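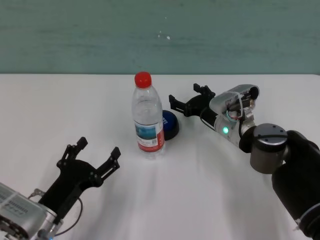 # Gwilliam Bench Practice Kit for two-arm cells

If you have two arms working over one table, you have probably got a set of house rules already, even if they live in somebody's head or on a curling bit of paper beside the power board. The Gwilliam Bench Practice Kit is our go at getting those rules written down, printed properly and hung where people will read them (and yes, we've tried it in a fair few labs and workshops by now, including some very untidy ones!).

It's made for small shared benches: universities, TAFEs, packaging trials, repair shops, anywhere a pair of arms with grippers does pick-and-place or handover work near people. You don't need any particular make of arm. You do need somebody willing to fill in the blanks, and we'll come to that.

## What comes in the box

- The Bench Book, spiral bound, with tear-resistant pages and a stiff back so you can write in it standing up
- Start-up and shut-down cards, A5, punched for a hook
- A roll of floor tape in yellow and a smaller roll of bench tape in matte grey
- Lockout tags and a marker that writes on them
- Cable dressing guide, with a fold-out sheet for wrist and gripper cables
- A template for your own risk assessment, on paper and as an editable file

The Bench Book is the heart of it. Dwynwen Humphreys wrote the first version when she was running our training bench, and it has been argued over by nearly everybody here since. The current edition is the second, and we've kept her habit of putting one rule on a page with plenty of white space underneath for your own notes.

## The rules we start people off with

You'll find the full set in the book, but customers often ask what sort of thing they're buying, so these are the ones from the opening section, more or less as printed.

**Before power**

1. Walk right around the cell. Look at the floor as well as the bench.
2. Anything on the table that isn't part of the task comes off the table. Drinks live on the side bench, lids on.
3. If a bottle, cup or carton *is* part of the task, write its name and its contents on the card. "Bottle" won't do. "Bottle, sealed, full" will.
4. Press the stop and reset it. Do this at the start of every shift, and again when a new operator takes over.

**Before motion**

5. Both grippers open, both arms clear of the object, and clear of each other.
6. Run the first cycle at the reduced speed your risk assessment allows. We'd like you to run the second one there too.
7. One person holds the enabling device or stands at the stop. That person isn't also typing.
8. Say "moving" out loud. It feels a bit silly for the first week and then you'll miss it when you visit somewhere that doesn't do it.

**While it's running**

9. No reaching in between the arms to nudge a part straight. Stop, nudge, step back, start.
10. Keep the way to the stop clear for hands. A button used as a task object must never be mistaken for the emergency stop, so keep it to another colour and put it on the card.
11. Watch the cables at the wrist through the whole range of motion. Slack that's fine in one pose can catch in another.

**Packing up**

12. Park, power down, tag if anything was odd, and write the odd thing down.

Number 10 gets the most letters! Plenty of benches use push buttons as something for an arm to press, and there's nothing wrong with that. Our firm advice is that red mushroom heads on yellow are kept for stopping the machine, full stop, and everything else can be whatever colour you fancy.

## About cable dressing

The fold-out sheet was Pascual Ibarra's project and he is very proud of it. It covers ties, straps, service loops and strain relief, with space to sketch your own wrist. The short version is to fix the cable at the moving side and again at the still side, leave a loop between the two that clears the joint, and trim your tie tails flush so they can't scratch anyone. Check ties monthly. If you've had covers off, check them before you next move the arm.

## How it sits with the standards

Please do read this bit. The kit is a practice aid. It doesn't make a cell compliant, and it can't stand in for a risk assessment done by a competent person on your own equipment, with your own grippers and your own parts. Robot safety standards such as ISO 10218 look at the whole application, tooling and workpiece included, and your local work health and safety duties apply on top of that. The template in the kit has a column for each hazard, who could be hurt, what's in place now and what still needs doing. Where your assessment and our cards disagree, cross out the card and follow your assessment.

## Ordering

| Item | Code |
|---|---|
| Full kit | GW-326 |
| Bench Book only | GW-913 |
| Refill cards and tags | GW-31 |

Schools and training providers can ask for the teaching edition, which has the same rules and a set of discussion sheets by Saskia Maihi. She has a lovely way of getting a quiet room to talk about near misses, and the sheets come with her notes in the margins.

Kits leave our Evley store by ordinary parcel post. If you want your organisation's name and emergency numbers printed on the cards, send them through with the order and we'll email a proof before anything goes to the printer.

## Questions before you buy

Younes Mahrous looks after the kit and answers the mail himself, usually in the morning. He's happy to look over a sketch of your bench and tell you whether the standard tape rolls will stretch far enough. The next revision of the Bench Book is due in January, and anyone who buys the current one before then will be sent the changed pages free of charge, ready punched.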